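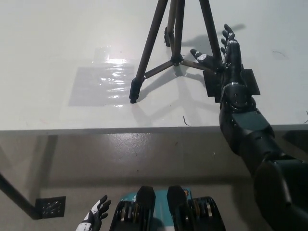

Ticket 529
Category: Equipment planning, second humanoid workcell
Raised by: Perthorpe site, Handling Trials
Assigned to: Deltow Equipment Support
Status: Pending purchase approval
Priority: Normal

Summary of request

Perthorpe intends to add a second workcell to the handling trials next budget year. Before the request is submitted, the site asks Deltow to confirm the list of equipment, to advise on spare hands and wrist parts, and to state whether the downtime recorded on the current workcell should change what is ordered. The tripod handling task will be carried over to the second cell without changes to the table layout.

Entry 1, Perthorpe (Getachew Workneh)

The present workcell was bought as a single package covering the robot, one pair of hands, one white-topped table and the control computer. No spares were included. Since January the cell has lost 93 working hours to faults in the right hand or wrist. The left hand has lost none. The robot body and the table have given no trouble.

In each case the fault appeared as a thumb that stopped short of its commanded position. Restarting the hand controller cleared it on most occasions. On 7 occasions it did not, and the hand was returned for service.

Please advise whether we should budget for a complete spare hand or for parts only. The finance office requires one figure per line and will not accept a range.

Entry 2, Deltow (Nevzat Bozkurt)

Thank you for the details. Before we recommend a spare, please confirm the following:

Firmware version on both hands.
Whether the fault occurs with the hand upright, palm down, or both.
Whether the wrist cable was replaced at the last service.
The type of object being handled when the fault occurs.

Please also attach the service sheets, if available.

Entry 3, Perthorpe (Getachew Workneh)

Both hands run the same firmware, installed at the last service. The fault has been recorded mainly with the hand upright and the palm turned toward the object. The service sheets do not mention the wrist cable, and we have assumed that it was not replaced.

The object is a camera tripod standing with its legs spread. The hand approaches from the right of it, fingers up, with the thumb extended toward the thin horizontal brace. The legs are slender and leave little room for error in the approach. A clear plastic sheet also lies on the table to the left of the tripod and reflects strongly under the lights. We do not believe it affects the hand but mention it for completeness.

Three service sheets are attached. The remaining sheets are held by the previous contractor, Sunex, and have been requested.

Entry 4, Deltow (Nevzat Bozkurt)

The service sheets have been reviewed. The pattern is consistent with wear in the wrist cable, which can interrupt the thumb signal when the wrist is held in one position for extended periods. We cannot confirm this without inspection.

Recommended action, in order:

1. Power down the cell and disconnect the right hand.
2. Inspect the wrist cable along its full length and photograph any marks.
3. Exchange the left and right wrist cables.
4. Run the thumb travel test 13 times on each hand and record every result.
5. Report whether the fault stays on the right side or moves with the cable.

Until this is complete, we advise against placing an order for a complete hand.

Entry 5, Perthorpe (Getachew Workneh)

Steps 1 to 5 are complete. The cable removed from the right wrist shows a flattened section near the connector. After the exchange, the right hand passed every run. The left hand, now fitted with the suspect cable, failed twice.

Entry 6, Deltow (Nevzat Bozkurt)

The result indicates the cable. A replacement will be sent under the existing service agreement at no charge to the site. The hand itself does not require replacement.

For the budget request we recommend these lines:

Robot with one pair of hands, one
Table, matching the present model, one
Control computer, one
Wrist cable set, two (one for each cell)
Spare thumb assembly, right, one
Annual service, both cells, one agreement

A complete spare hand may be left out of this request. Should the site extend its running hours to include Sunday, the matter should be reviewed.

Entry 7, Perthorpe (Getachew Workneh)

The lines above have been entered in the draft request under project name Mamo. Purchasing has asked for a written quotation with delivery and installation shown separately, and for confirmation that the table feet may be fixed to a concrete floor. Both are required before the June review.

Entry 8, Deltow (Nevzat Bozkurt)

The quotation is in preparation. The floor fixing question has been passed to the installation team. The ticket will remain open until the replacement cable has been fitted and the purchase decision recorded.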